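Short-Term Storage of Household Router Data During Power Cuts: A Survey in Two Neighborhoods of Hundari
Student project report, second semester
Submitted April 27, 2025

1. Background

Hundari has a power supply that is mostly good, but in the dry season there are short cuts in the evening. When the electricity goes off, the lamps go off, and the home internet goes off as well. Many families told us that the second thing is now more difficult for them than the first. Children have homework on the school website, and people who work from home lose their calls.

Our project asks a simple question: what do families do to keep their internet connection during a short power cut, and does it help them? We wanted to study a matter that is close to daily life and that we could finish in one semester.

2. Method

We chose two neighborhoods. The first is the old quarter near the market, where the houses are small and the wiring is old. The second is Nastik, where the apartment buildings are newer and most of them have a generator for the elevator and the stair lights.

We prepared a questionnaire of one page and went from door to door in October, in the early evening. We received 61 answers. Five of them were not complete, because the page about equipment was left empty, so we used 56 answers for the results. We also asked every family if we could look at the place where the router stands. Most of them agreed, and we made short notes about the sockets, the cables and the distance to the window.

The questionnaire was first written in the local language and then translated. One question was not clear after the translation. We asked if the family had "backup," and several people understood this as a copy of their photos. We corrected the wording on the second evening and visited the first homes again.

3. Results

The most common answer was that the family does nothing and uses the phone until the power comes back. This was true in both neighborhoods. The phone network also becomes slow during a cut, as everybody on the street is doing the same thing.

The second group uses a small battery unit between the wall socket and the router. The model we met most often was the Trideo, which is sold in the market in Hundari. People were in general satisfied with it, but few of them had read the instructions. In some homes a television was connected to the same battery, and then it was empty very soon. In other homes the battery had never been charged fully, and the family believed that it was broken.

In Nastik we found a different problem. The building generator starts quickly, but it does not feed the apartments. Several residents thought that it did, and they discovered the truth only during a long cut. The information was printed on a paper next to the elevator - in very small letters.

We also noticed that cables are a bigger part of the problem than we expected. Plugs were loose, adapters were mixed between devices, and labels were missing. One family had used the wrong adapter for a year. For this reason we added a part about cables to the advice sheet, using the chapter on home wiring in the Görtz handbook from our library.

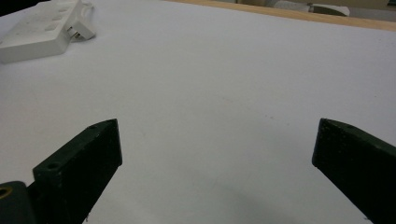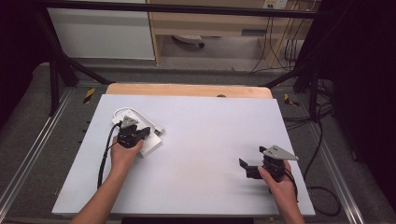
A white box with its thin white cable, on the board (second picture). 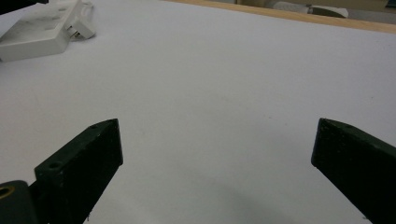
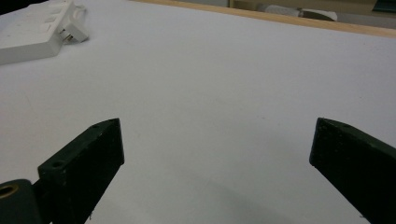
4. Advice sheet

The advice sheet has one page and was given to all the families who asked for it. It says to connect only the router to the battery, to write the name of the device on each adapter, and to test the battery once a month by pulling the plug from the wall. It also says to ask the building manager what the generator really feeds.

5. Limits of the work

Our sample is small, and we visited only in the evening, so families who work late are missing. We did not measure the length of the cuts ourselves. We used what people remembered, and people remember the long ones better. A next group could put a simple timer in a few homes and compare it with the answers. The questionnaire in both languages is kept in the department office.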